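Ekua Korletey has repaired furniture in the back half of a former shoe store on Baltow Street for nine years. Most of it is chairs.

"People think I'm going to tell them to throw it out," she says. "I hardly ever do."

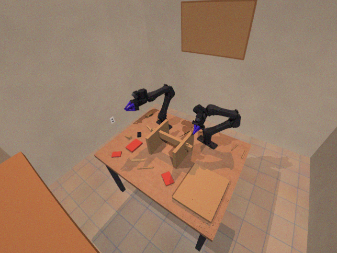 What is the most common repair?

Loose joints. The old glue dries out, the chair starts to rock, and somebody drives a screw into it. Korletey spends most mornings taking those screws out.

She learned the trade at Gisetti, a small shop that closed one November, and bought its clamps when it did. She charges $70 to reglue a chair — more if the seat is cane.
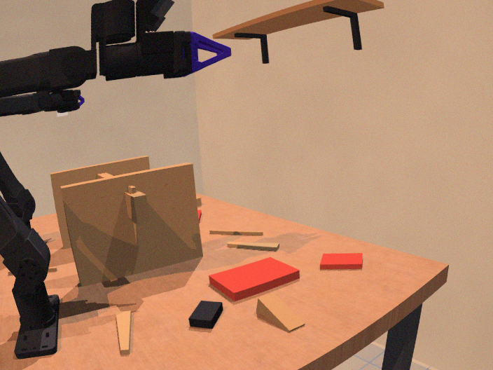 A table with a wooden top.

Her largest job was for the Buzatu dining hall, which sent over its benches in four loads. The bill came to $2,315.

"I didn't enjoy it much," she says. "It was the same bench all winter."
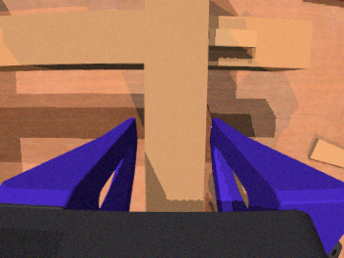 A long, straight board in light brown.

She prefers odd pieces. Last spring a man brought in a cradle his grandfather had made with no plans and very few right angles. She left the angles alone and fixed one rocker.
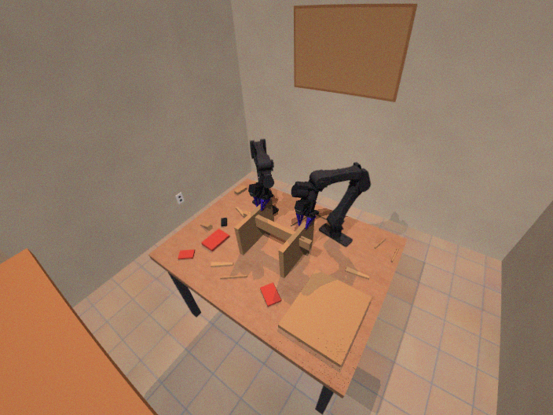 Visiting the shop

Korletey takes walk-ins until 4 p.m. Call first for anything bigger than a dresser.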